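Utensil sorting going to robot arms, what happens to the people on the bench?
Posted by Lucie Vachon in Workplace and Jobs

I sort returned kitchen utensils at Gronomow in Brasetthorpe. Since September we have had a station with two arms that is learning the bench work. Spatulas, ladles and knives go into bins.
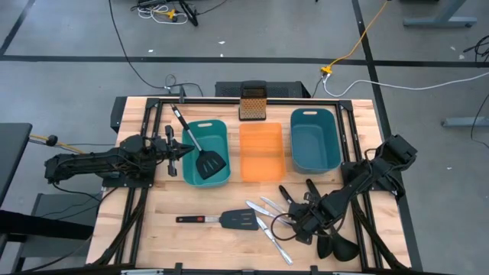 The station, with a spatula in the left bin

There are 7 of us on the shift. My supervisor says no jobs will go, but the job sheet now says "station attendant." Has anyone been through this? Should I ask for anything in writing?

Ghislain Leclerc
Yes, get it in writing. At Oltmont our pay grade stayed the same but the duties didn't. I went from sorting to laying out utensils, clearing stops and checking the gripper pads. My wrists are better. The day is duller and I talk to people less.

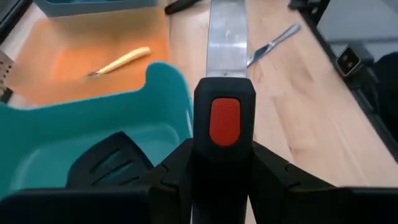 Things to ask your supervisor

Who is allowed to reach over the table, and how is the station stopped first? Is the training paid? Does the old target still apply? Ours was 709 pieces a shift and it stayed on the board for 2 months after it made no sense. 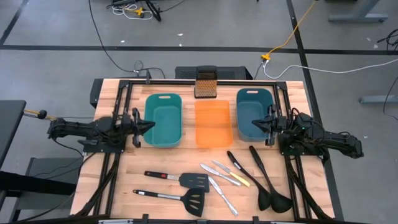

Also ask who gets blamed when a knife ends up in with the ladles. With us it was the attendant until we complained.

Peter Hrnčiar
They told us no jobs would go too. Good luck.

Florence MacDonald
Keep a copy of your old job sheet.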